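Pool shop notebook, filter room and bathhouse

Carried over from the last book, so it's all in one place: the wading pool is drained and covered, main pool still full, level dropped below the skimmers. Keys for the chemical cage are back on the hook. Old pages from August are clipped inside the front cover, mostly backwash times and that one long rant about the parking lot drain.

Still open from those pages: cloudy water in the shallow end after every busy afternoon, pressure on the sand filter creeping up, deck shower by the slide running lukewarm and then cold.

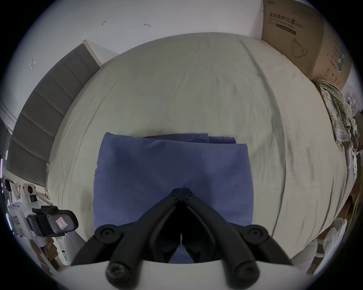

Zallstead, 9/18/24

Pulled the lid off the sand filter first thing. Bolts came easier than last fall, the grease helped. Use the same grease again. The lid gasket is flat on one side and shiny, has a nick where somebody pried it with a screwdriver (me, probably). Not reusing it. Traced it on cardboard, tracing is in the flat drawer.

Sand: top layer is caked. Could lift a piece out like pie crust. Underneath it's loose and looks fine. Sunscreen and hair mostly, smells like it too. Dug down by hand along the wall and found a channel on the side nearest the inlet, which would explain the cloudy water. Water was taking the short way down and skipping most of the bed. Pressure gauge would still read high because the rest of it was plugged. So two problems hiding each other.

Laterals: got down to them by lunch. 2 cracked, both on the inlet side, both at the hub end. The rest are ok, checked each with a flashlight and a thumb. A little sand in the bottom of the return line, so some has been going through to the pool. That's the grit people complained of on the steps. I had blamed the sandbox. Sorry sandbox.

Called Naston for laterals. They have them but only in the newer thread, and want to sell us an adapter hub to go with. Told them I'd call back. Jirnstead has the same tank as us and they swapped theirs out last year, might have old ones sitting on a shelf. Left a message.

Pump. The Major is the one that worries me. Bearing noise on startup, goes away once it warms, comes back if you throttle the valve. Took the strainer basket out, hair tie and part of a goggle strap, nothing that would make that sound. Spun the shaft by hand with power locked out. Rough in one spot. Seal has a white crust under it so it's been weeping a while. Wrote SEAL on the housing in paint pen so it can't be forgoten.

Ran it 60 seconds with the clamp meter on, no more, valves lined up to waste. Current is steady. Sound is not. Didn't run it again.

Bathhouse, did this after lunch while waiting on Jirnstead. Deck shower: mixing valve cartridge is limed up solid. Soaked it in vinegar, in the yellow bucket. Do NOT dump the yellow bucket. Women's side, one stall drains slow, snaked it, got a wad and a band-aid, drains fine. Men's side, flush valve that sticks open, took the cap off, diaphragm is curled. Have a spare in the cabinet left from the last time. Fitted it, no leak at the cap so far, flushed a bunch of times.

Vacuum breaker on the hose bib by the lifeguard chairs is missing altogether. Inspector will write that up. Add to list.

Tile: loose ones along the gutter at the deep end, tapped the whole run with the screwdriver handle and chalked the hollow ones. Chalk will wash off in the rain so took it down on the plan too. Plan is taped to the cage door.

Water test, main pool, before adding anything: chlorine nearly gone, which is what you'd expect with the feeder off. Alkalinity low. We let it drift last fall and had that scale line in spring, don't want it again. Reagent for the hardness test is past its date, result looked wrong and I threw it out. Order reagent.

Cost side, very rough. New sand, up to 200 dollars delivered if we take it by the pallet with the parks garage. Gasket is cheap. Seal kit and bearings depend on whether we do it in house. I'd like to. We have the puller.
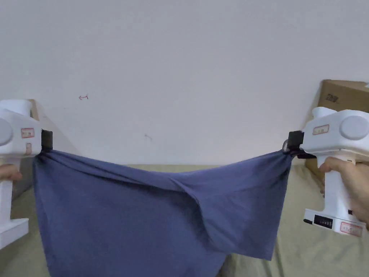

Salim Lyimo is against doing the bearings here. He read this page over the afternoon coffee and wants it put down that the last time we pressed bearings on that shaft they went on crooked and we lost most of a week in July, and that Naston will rebuild the wet end on the bench with a new seal if it goes over before the rush in spring. He also says to leave the laterals alone until the whole hub is out on the floor, as a crack at the hub end usually means the hub has moved, and new ones will just crack in the same place.

Fair on the hub. Went back and looked. Can't tell with sand still packed round it, there may be a lean toward the inlet. Will dig it out the whole way before buying anything. On the bearings I still think we could, but the press is not square and I don't have an argument for that. Get a price from them for the rebuild, then decide.

Jirnstead called back. They kept the old laterals, they're in a box with the lane rope parts, and we can have them if somebody drives over. Same thread as ours. Will bring back their long hose at the same time, we've had it since the opening.

To do
Finish digging out sand, bag it, keep off the grass
Hub out, check for lean, check the tank floor under it
Gasket from tracing
Price on pump rebuild (Major, wet end, seal and bearings)
2 vacuum breakers, one for the bib and a spare
Reagent, hardness
Rinse the shower cartridge, try it, if still stiff buy new
Grout and thinset, ask what's left over from the lobby job
Alkalinity up before the cover goes on

Tank lid is leaning against the wall behind the door, watch your shins. Breaker for the pump is locked out, my lock, key on my ring. Filter room fan left on overnight to dry the tank.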